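Budgeting for a humanoid: what am I forgetting besides the robot?

Posted by herringbone_floor

We have one humanoid, one sit-stand desk and one office that was never meant to hold either. The work is tabletop reaching and grasping, bottles mostly. My boss now wants a proper equipment plan for next year, with line items, by the end of July. So far mine says "robot things" and a number I made up.
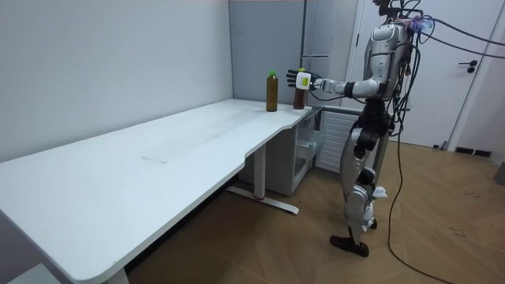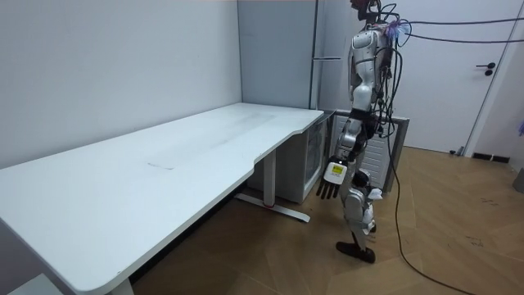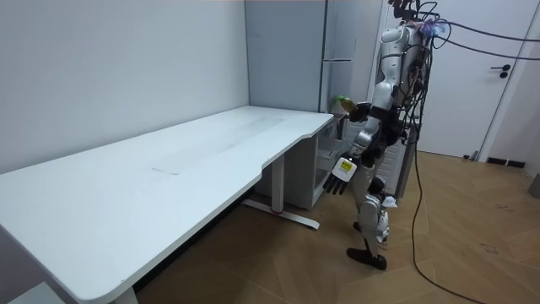
The choice as I see it: a Stanell support frame with overhead cable routing, a second pair of hands as spares, or a nicer desk. I've got a quote from Kornberg for the frame and nothing in writing for the rest. I also have 164 square feet to put it all in, and the door has to keep opening. What would you buy first, and what gets left out of these budgets every single time?

3 replies

gantry_or_bust

Cables first. Cable management is the cheapest item on the list and the first one people cut, usually the same people who later trip over it. Price in ceiling track, a swivel, strain relief at both ends and a full spare set of every cable that touches the robot. We put down 600 dollars for all that, and it was the only line in our plan that came in under.

Then the frame. Before you sign the Kornberg quote, ask them three things: does it include installation, what are the feet rated for on a wood floor, and how tall is it assembled. Ours arrived taller than the room. Restocking fees are also a line item, I learned.

Spare hands, yes, but get 2 quotes and ask about repair turnaround. A hand that's away at the factory for weeks costs you more than the hand. Moreira will do a swap plan where they ship a replacement before yours goes back. You pay for it yearly and resent it until the first broken finger.

Skip the desk. The bottles don't care.

lowbidder

just get a bigger room

Grumport_refugee

Disagree a little on the desk. Don't buy a nicer one, but do buy a duller one. A plain rectangle with a fixed height gives you a setup you can measure once and write down. A sit-stand desk will get nudged by whoever borrows it to eat lunch, and then you spend a morning wondering why every grasp is off. Sell yours to accounting.

Things missing from your list: floor mats, an emergency stop you can reach from the door, a lockable cabinet for tools, shipping both ways, training for a second operator so you can take a vacation. Also the bottles. They're a consumable, so give them a line, however silly it looks next to the frame.

And add 20 percent on top for what you haven't thought of. Call it "integration" and it'll go through. I called mine "contingency" and got a meeting.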